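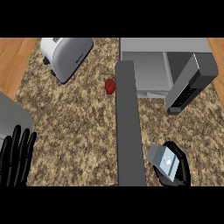
A white two-slot toaster on a speckled granite worktop (computer rendering).

Accessories Collection: Belts and Scarves for the New Season
Jul 2, 2018

The Zunthorpe Guild of Dress and Accessories is pleased to inform members that the new season's belts and scarves have arrived in the members' showroom and may be viewed during normal opening hours. The selection has been made by Rosemarie Strobel, Head of Accessories, together with Florian Ferrand, who joined the buying department in January.

Members who attended the spring preview will recall that belts made up a small part of the display. The position has changed considerably. Waists have returned to dresses, coats and even knitwear, and the makers have responded with a much wider choice of widths and fastenings. The showroom now holds 224 pieces, of which the greater part are belts.

Belts

The wide belt is the most noticeable arrival. Dureo has supplied a soft leather style intended to be worn over a coat or a long cardigan, in black, chestnut and a dark green which the buying department considers the best of the three. It fastens with a covered buckle and sits a little above the natural waist. Members of shorter height may prefer the narrower version, which has the same finish but does not divide the figure so sharply.

Hinrichs, the family workshop directed by Finn Hinrichs, continues to offer its plaited belts. These have no punched holes and can be fastened at any point along their length, a feature that members have valued for many years. The tan remains available. Navy has been withdrawn and replaced by a deep plum, and the brass buckle has been made slightly smaller at the request of several stockists.

For evening, Grokar has produced a narrow metallic belt in pale gold and in pewter. It is light in weight and was designed for plain crêpe or satin dresses. Ms Strobel advises against wearing it with heavily patterned fabric, where it tends to be lost, and recommends that any necklace be left off if the gold is chosen.

Sizing has been a matter of some correspondence. The three makers do not measure in the same way. Dureo gives the full length of the strap, Hinrichs measures from the buckle to the middle of the fastening range, and Grokar uses dress sizes. Members are asked to try belts over the garment with which they will be worn. Showroom staff will be glad to punch an additional hole in any Dureo belt at no charge, but a belt altered in this way cannot afterwards be returned.

Scarves

The large square is once again the leading shape. Mr Ferrand has chosen a group of silk twill squares with hand-rolled edges, in designs drawn from old seed catalogues – poppies, sweet peas and a rather handsome artichoke. The colours are softer than last year's, with a good deal of chalk blue and faded rose. They may be knotted at the neck, tied to the handle of a bag or folded into a band for the hair.

Long scarves in fine wool are also in stock, plain on one side and checked on the other. They are generous in length and can be wrapped twice without bulk. A lighter cotton version is expected later in the summer, and members who wish to be told of its arrival should leave their details at the desk.

Graham Oakley, who looks after the Guild's textile records, has prepared a short leaflet on the care of silk. It deals with storage, pressing and the treatment of small marks. Members are particularly requested to note his advice on perfume, which should be applied and allowed to dry before a silk scarf is put on. Copies are free of charge and are kept beside the till.

Ordering and Reservations

Pieces may be reserved for 2 working days, either in person or by telephone. Reservations not collected within that time will be returned to display. The limit applies to all members equally and has been introduced following difficulties with last season's gloves, when a large number of pairs were held for long periods and could not be shown to others.

Belts in special lengths can be ordered from Hinrichs only. A deposit is payable when the order is placed, and the workshop asks for patience during its summer closure. Enquiries on special orders should be addressed to Gunther Nolte at the showroom desk.

The Archive Display

Visitors to the showroom may also wish to see the small display on the upper landing, where buckles from the Guild's archive are on view. The archive contains 4000 fastenings of all kinds, and those selected range from cut steel shoe buckles to moulded plastic clasps of the 1960s. Mr Oakley has written the labels. The most recent piece dates from 2000 and was given by a former member of the design staff.

Items in the display are not for sale. The landing is reached by the main staircase, or by the lift from the rear entrance for those who require it. Members may bring one guest, who should sign the visitors' book on arrival.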